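Home / Datasets / Manipulation / Teleoperation

# Fekolent Soft Bins

Tags: teleoperation, imitation learning, wrist camera, deformable objects

Fekolent Soft Bins is a set of hand-guided and remote-controlled demonstrations of a robot arm working with small objects in and near fabric containers. It was recorded at the Wasilewska workshop by the Anaro project. This card covers what is in the release, how the demonstrations were made, how the files are laid out, and what we know to be wrong with them.

Version 2, released December 14, 2024. Maintainer: Urszula Sowa.

## Summary

We attempted 2,000 demonstrations. 1,831 are in the release. The rest were dropped for reasons listed under "Filtering".

Each demonstration is one attempt at one short task. An operator moves the arm, either by holding it or through a remote leader arm, and everything the arm measures is logged along with video from the cameras. No learned policy was running at any point. If the arm moved, a person moved it.

Most public sets we looked at use rigid trays and boxes. We wanted containers that give way when touched, because our own policies kept failing on them. A fabric wall bends, slides over the fingers, and hides the object just when the gripper gets close to it.

## Tasks

- `pick_out`: take one named object out of the container and set it on the table
- `put_in`: the reverse, starting with the object on the table
- `move_over`: take an object from one container and place it in another
- `clear_wall`: push a fold of fabric aside, then grasp the object behind it

`clear_wall` was added in version 2. It is the hardest of the four to demonstrate and has the highest share of failed attempts. We kept the failed ones that ended safely and marked them `success: false`.

Every episode has a short text instruction. The operator typed it before starting, so wording varies. "Take out the red one" and "get the red thing out of the bin" both appear. We fixed spelling and left the rest alone.

## How the demonstrations were made

### By hand

The arm is put in gravity compensation and the operator holds it just behind the wrist. A thumb switch opens and closes the gripper. This is fast to learn, and new operators were usually ready after one session. The drawback is that the operator's hand and forearm show up in the side camera. The wrist camera is mostly clear of them.

For a share of these episodes we played the recorded joint path back with the operator standing away, and recorded again. These are marked `replay: true`. Replay works well for `put_in`. It works badly for anything where the fabric has to end up in the same place twice -- we gave up on replaying `clear_wall` and there are none in the set.

### By remote control

The operator sits at a second, smaller arm (the leader) and the robot (the follower) copies its joints. The Fedico control box sits between the two and handles limits and the stop button. Operators could watch the robot directly or on a monitor. The field `view` says which one was used: `direct`, `monitor` or `both`.

There is no force feedback on the leader. Operators working from the monitor tend to press harder into the fabric than those watching directly, and you can see this in the motor current. If you are training on contact, you may want to filter by `view`.

Control and joint logging run at 30 Hz. Video is logged at the same rate. The two clocks are synced at the start of each episode and checked at the end. Episodes that drifted by more than one video step were dropped.

## Files

```
fekolent/
 meta/
 episodes.csv
 operators.csv
 calibration/
 data/
 ep_0001/
 joints.parquet
 gripper.parquet
 wrist.mp4
 side.mp4
 note.txt
```

`joints.parquet` has measured and commanded positions, velocities and motor current. For hand-guided episodes the commanded columns are empty, because there was no command. Use the measured position at the next step as the action if your training code needs one. Our own loader does this by default.

`gripper.parquet` has the opening width and the state of the thumb switch or leader trigger. A width of zero means the fingers are closed all the way. The fingers are padded, so a thin fold of fabric between them can also read as zero. Check the current before treating it as an empty grasp.

`note.txt` is free text from the operator and is often blank. When it isn't, it is worth reading. Numbering in `data/` has gaps where episodes were dropped. We did not renumber, so that version 1 references still work.

## Wrist video

The wrist camera is fixed to the gripper and moves with it. Near the container the mesh can take up most of the view, and objects show up in pieces at the borders or through openings in the fabric. Expect some blur at close range, and a shimmer where the fine holes of the mesh line up with the sensor grid. 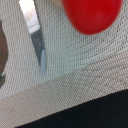

Standard color augmentation is fine with this video. Strong downscaling is not a good idea, because it turns the weave into broad false stripes, and those move differently from the fabric itself. If you must go small, blur first and then resize. We lost a couple of weeks to this in May, when a policy seemed to be following the stripes.

Random crops also need care. An object may be visible only along one border, and a crop can remove it while the instruction still asks for it. We pad and shift instead.

## Filtering

An episode was dropped if:

- the stop button was pressed
- either video was missing or cut short
- the clocks drifted past the limit above
- the operator asked for it to be thrown out
- a person other than the operator could be recognized in the side video

We did not drop slow or clumsy episodes. Pauses are in there too, including long ones where an operator was working out how to get around a fold. The column `idle_s` gives the total time with no joint motion, if you would like to trim.

## Known problems

The side camera was bumped between recording sessions and recalibrated afterward. Use the calibration file named in `episodes.csv`, not the newest one.

Left-handed operators held the arm from the other side, and their hand-guided episodes have a different elbow posture. This is a small part of the data but it can pull a policy toward two solutions.

Labels for `success` were set by the operator right after the attempt. A second person checked a sample and disagreed on some of the `move_over` episodes, mainly where an object came to rest on the rim. We have not relabeled these yet.

The containers soften with use. Early and late episodes with the same container do not behave quite the same, so split by session if you are measuring generalization.

## Using it

```
pip install fekolent
python -m fekolent.check --root ./fekolent
```

The check takes a while on a spinning disk. It reads every video to the end and prints the episodes it can't decode. If it lists any, download those folders again before opening an issue.

## License and contact

Data is under CC BY 4.0, code under MIT. Please credit the Anaro project and give the version number. Operators agreed in writing to the release of their recordings and are listed by code only.

Send corrections to Urszula Sowa through the issue tracker. Label fixes are easiest to merge as a CSV with the episode number and the new value.

41 likes · 6 shares · 3 comments

Related datasets

Anaro Drawer Pulls
Fekolent Soft Bins v1 (archived)
Leader Arm Calibration Logs
Wasilewska Tabletop Sorting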